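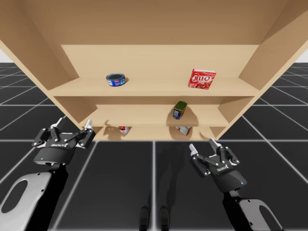
The Jukance Moving Pack
by Nurnent

We love this one, and so do the families who've taken it on long moves! The Jukance pack has everything for a two-bedroom home in one delivery: 31 double-walled boxes in 2 sizes, tape, a marker pen and a big roll of paper for plates and glasses.

The boxes fold flat, so you can have them sent weeks before you go and slide them under a bed (ours lived behind the sofa for most of August). The handles are lovely and wide – a real treat on stairs – and every box has a panel for writing which room it's going to.

Moving somewhere larger? Have a look at the Bastos pack, with the same strong boxes and four wardrobe cartons with hanging rails.

Product code: Jukance 398
Bastos pack code: 1064
Delivery: flat, to your old address or your new one
Returns: unused boxes welcome back, even if you only have a few left over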